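ok so we are moving. Corncombe to Ongart, end of September, van booked, nothing packed. thread so I stop texting everyone separately

1. got 2 quotes for the van. one was 506 all in, the other 600 and they wanted extra for stairs. went with the first one obviously

2. new place is smaller. the big wardrobe is not coming. if you want it, come and get it, bring a friend and a screwdriver

3. broadband. 18 days' notice to switch, did not know that, now I do. ring yours early

4. started a proper moving notebook. one page per room, meter readings at the back. phone notes were a mess
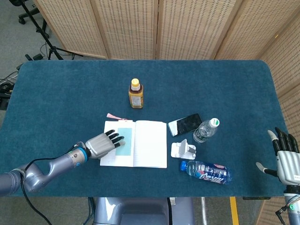
Right page still blank. Kitchen goes there, dreading it

5. boxes – ask at the chemist on Drevby Road, they flatten theirs on Thursdays and are glad to see them gone. supermarket ones are too big, you fill them with books and then cant lift them

6. post redirect done. took ages, wanted teh old address three times

7. still to do: council tax, dentist, telling the Dimska lot we're off the allotment list

8. anyone know if you can move a freezer lying down? getting different answers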